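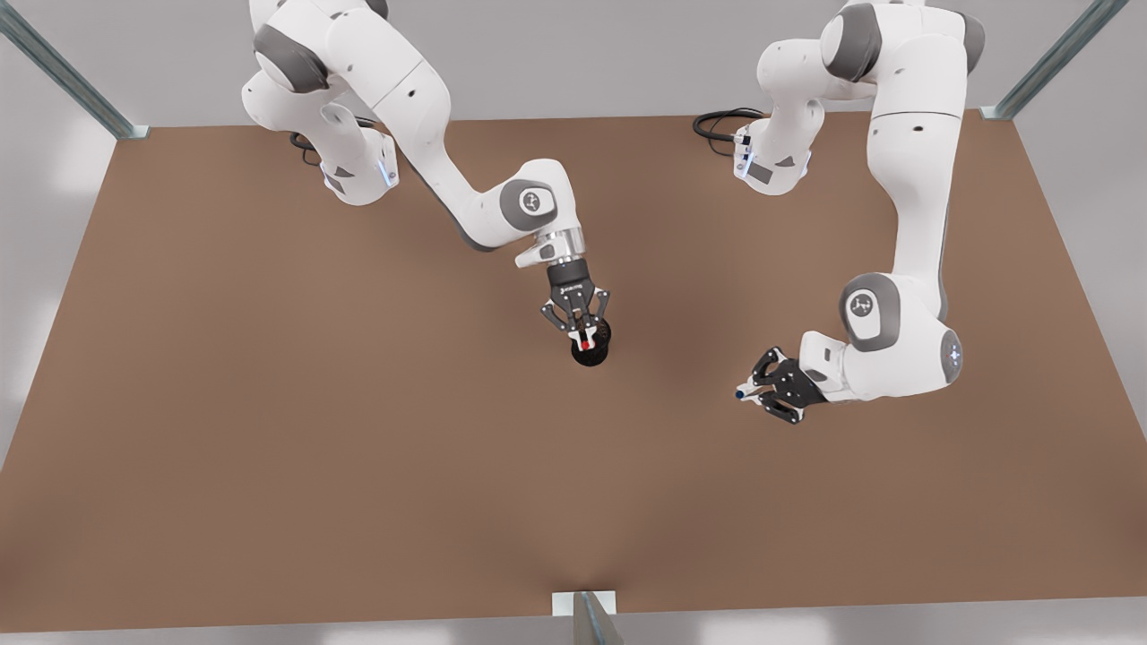
Wozu noch eine Risikobeurteilung, wenn die Zelle nur im Rechner existiert, fragte Kelly Godoy nach der letzten Sitzung, und ob der Abschnitt 4 damit nicht entfallen könne. Er entfällt nicht. Die Beurteilung gilt der Anwendung, für die das Programm am Ende freigegeben wird, und diese Anwendung besteht aus Robotern, Greifern, Werkstücken, Ablauf und den Personen, die Zugang haben. Eine Simulation liefert zu einigen dieser Punkte Daten, zu anderen keine.

Suchbegriff eingeben Suche Erweiterte Suche

Sicherheit und gute Praxis bei zweiarmigen Handhabungsaufgaben
Begleitskript zu Abschnitt 4, Stand 24. August 2020
Bearbeitung: Silvana Falcão, Genivaldo Quintana

4.1 Normativer Rahmen

Grundlage ist die EN ISO 12100 (Risikobeurteilung und Risikominderung). Für Industrieroboter kommen EN ISO 10218-1 (Roboter) und EN ISO 10218-2 (Robotersysteme und Integration) hinzu, für den kollaborierenden Betrieb die ISO/TS 15066. Für sicherheitsbezogene Teile der Steuerung wird in diesem Kurs EN ISO 13849-1 verwendet. Die Texte liegen im Lesesaal aus; Zitate in der Hausarbeit bitte mit Ausgabejahr.

Zu beachten ist die Abgrenzung: Ein Roboterarm ohne Endeffektor gilt im Sinne der Maschinenrichtlinie in der Regel als unvollständige Maschine. Erst die Integration mit Greifer, Werkstück und Steuerungsablauf ergibt ein System, das als Ganzes zu beurteilen ist. Zwei Arme über einer gemeinsamen Tischfläche werden deshalb nicht getrennt behandelt. Der gemeinsame Arbeitsraum ist Teil der Beurteilung, auch wenn jeder Arm über eine eigene Steuerung verfügt.

4.2 Festlegung der Grenzen

Vor der Gefährdungsermittlung sind schriftlich festzulegen:

- Verwendungsgrenzen: Aufgabe, Werkstücke, Betriebsarten, vorhersehbare Fehlanwendung
- räumliche Grenzen: maximaler Raum, eingeschränkter Raum, Überlappung der Arme
- zeitliche Grenzen: Prüfintervalle, Lebensdauer der Greiferbacken
- Personenkreis: Bediener, Einrichter, Studierende, Besucher

Im Übungsfall Graranen lautet die Aufgabe, einen Stift mit dem einen Arm zu führen und einen Becher mit dem anderen bereitzustellen. Die Werkstücke sind leicht und wirken harmlos. Ein geführter Stift ist im Sinne der Kontaktbewertung trotzdem ein schmaler, steifer Körper mit kleiner Stirnfläche. Maßgeblich ist der Druck an der Kontaktstelle, und dieser steigt bei gleicher Kraft mit abnehmender Fläche. Die Masse des Werkstücks spielt gegenüber der bewegten Masse des Arms kaum eine Rolle.

4.3 Gemeinsamer Arbeitsraum
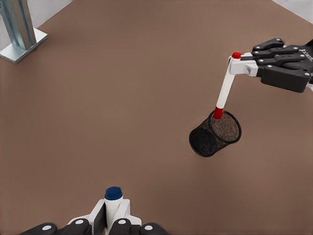
Für Annäherungsbewegungen im Überlappungsbereich gelten im Kurs folgende Regeln. Sie ergänzen die Normen und ersetzen sie nicht.

a) Es fährt jeweils nur ein Arm auf den anderen zu. Der zweite hält seine Position, bis die Übergabe oder das Fügen abgeschlossen ist.

b) Die Annäherungsgeschwindigkeit wird im Überlappungsbereich auf 40 mm/s begrenzt. Außerhalb gilt der Kurswert von 200 mm/s. Beide Werte sind Projektvorgaben und keine Normgrenzwerte.

c) Das gegriffene Werkstück ist im Kollisionsmodell am Greifer anzuhängen. Ein Modell, das an den Fingerspitzen endet, ist für die Freigabe ungeeignet.

d) Zwischen den Hüllkörpern ist ein Mindestabstand zu parametrieren. Er darf nur für das vorgesehene Kontaktpaar aufgehoben werden, und nur für die Dauer des Fügeschritts.

e) Ein Halt des einen Arms löst den Halt des anderen aus. Das Wiederanlaufen erfolgt ausschließlich durch bewusste Handlung außerhalb des geschützten Bereichs.

Zu c) ist in den Abgaben des Januar-Durchgangs wiederholt derselbe Fehler aufgetreten: Der Hüllkörper des Werkstücks wurde beim Greifen angehängt, nach dem Loslassen aber nicht wieder gelöst. Die Planung rechnet dann mit einem Phantomkörper und weicht auf Bahnen aus, die der Bediener nicht erwartet. Gilmar Fagundes hat dazu ein Prüfskript in das Verzeichnis Hiltero gelegt.

4.4 Greifer

Der Verlust des Werkstücks ist als eigene Gefährdung zu führen. Zu klären ist, wie sich der Greifer bei Energieausfall verhält: hält er, öffnet er, oder ist der Zustand unbestimmt? Die Antwort steht in der Betriebsanleitung des Greifers und nicht in der des Arms. Quetschstellen zwischen den Fingern sowie zwischen Greifer und Tischfläche sind getrennt aufzulisten.

4.5 Aussagekraft der Simulation

Als Nachweis akzeptiert werden Ergebnisse zu Erreichbarkeit, Bahnverlauf, Abständen und Taktzeit, sofern das Modell mit dem realen Aufbau abgeglichen ist. Nicht akzeptiert werden simulierte Kontaktkräfte, Nachlaufwege und Haltekräfte des Greifers. Reibwerte und Kontaktsteifigkeiten sind Modellparameter. Kraft und Druck sind am realen System mit geeignetem Messgerät zu bestimmen, der Nachlauf bei ungünstigster Last und Stellung.

Auch ein Lauf ohne Kollision belegt nur diesen Lauf. In der Serie Lacroix wurden 2552 Durchgänge mit veränderten Startlagen gerechnet. Anzugeben sind in solchen Fällen die Verteilung der Startlagen, die Abbruchkriterien und die Version des Modells. Fehlt eine dieser Angaben, wird die Serie nicht gewertet.

4.6 Dokumentation

Jede Gefährdung erhält eine Zeile mit Ort, Betriebsart, Ursache, Risikoeinschätzung vor und nach der Maßnahme sowie Verweis auf den Nachweis. Reihenfolge der Maßnahmen nach EN ISO 12100: inhärent sichere Konstruktion, technische Schutzmaßnahmen, Benutzerinformation. Ein Warnschild als einzige Maßnahme ist zu begründen.

Änderungen an Greiferbacken, Werkstück oder Bahn führen zu einer erneuten Durchsicht der betroffenen Zeilen. Die Vorlage heißt Sulska, Blatt 2. Rückfragen zur Vorlage an Sebastião Cavalcanti, Abgabe als PDF mit ausgefülltem Deckblatt.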